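Pollance Handheld Gripper Group
Minutes of the fault review, January 2026

Present: Rhona MacRitchie (chair), Callum Ritchie, Socorro Rivadeneyra, Dario Costa
Apologies: Édgar Paucar

1. Minutes of the previous meeting
Accepted with one correction. The firmware change listed under item 4 was made by Callum, not Dario.

2. Right gripper: jaw fault
Socorro reported that the right handheld gripper lost its jaw position signal during recording of the utensil stand task. The jaw value froze at closed while the operator was opening the jaws. The session log shows no error. The fault was found only when the recordings were replayed and the spatula appeared to stay gripped after it had been hung up.

The set holds 3,703 recordings. Of these, 353 have a frozen jaw value for part or all of the run. Dario has marked them and they are out of the training set. He asked whether the first part of each could be kept. Rhona said no, as the start of the freeze cannot be dated closely enough from the log.

3. Cause
Callum opened the right gripper and found a cracked solder joint where the cable enters the housing. The joint fails when the cable is pulled to the side and recovers when it hangs straight, so the bench test passed every time. The Clasik cable has no strain relief at that point. The left gripper has the same cable and the same entry. Its joint is sound, but Callum expects it to fail in the same way.

The logger repeats the last good value when the signal drops. This was a choice made in August to cover short gaps. Socorro noted that no upper limit was ever set on the length of a gap.

4. Safety
The robot trial on the Flidia arm was run with a policy trained on the faulty set. The arm reached the stand, did not release the spatula, and pulled the stand over. The stop button was pressed. No injury and no damage to the arm. Rhona has filed the report. Robot trials are stopped until item 5 is closed — recording with the handheld grippers may go on.

5. Actions
Callum: resolder the right gripper and fit strain relief to both. Parts are on order from Warraich.
Dario: stop the recording if the jaw signal is missing for more than 6 samples, and write the event to the log.
Socorro: add a cable pull check to the start of each session, both sides.
Édgar: cycle each repaired gripper 2,000 times with the cable held to the side, and report the result.

6. Other business
Dario asked for a second stand. Deferred.

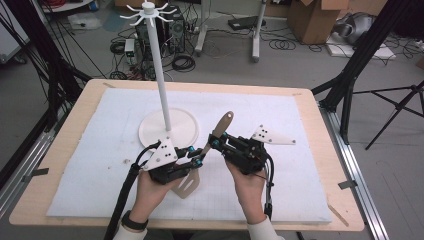
Utensil stand task, spatula held in the right gripper.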